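Home-Built Manipulators, Handout 4: Fingers
Instructor: Arash Kermani, Sullel Shared Workshop
Revised 2019-06-18

By now your arm moves, or at least twitches with conviction. Tonight we give it something to hold things with.

Print the fingers flat, at 40 percent infill. Last November Yiran Lü printed a set standing up to save bed space, and all of them snapped along the layers before the coffee was ready. She has kindly allowed me to mention this every term.

Clean out the screw holes by hand. The power drill is faster, in the sense that you will be reprinting sooner.

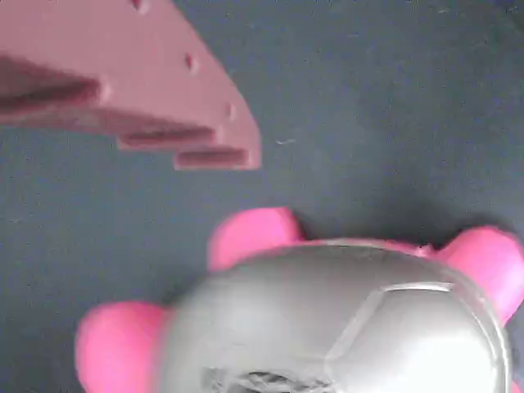
Approach speed is where most of you will lose an evening. Come in from above, stop 13 mm short, and close the last stretch at a crawl. The Punel driver board accepts any speed you type, including ones the servo has never heard of. Start at 44 on the slider and be patient.

Soft and round objects are harder than boxes. A box tells you where its sides are. A dome lets the fingers ride up and then leaves for the far side of the bench. Grip below the widest point, or pick a part that sticks out.

For next time: 
Ten pickups in a row, logged, failures included.
Servo current at first contact.
One paragraph on what you changed and why. "It felt right" was last term's favorite and scored accordingly.

Spare servos are in the Vieira drawer. Sign for them.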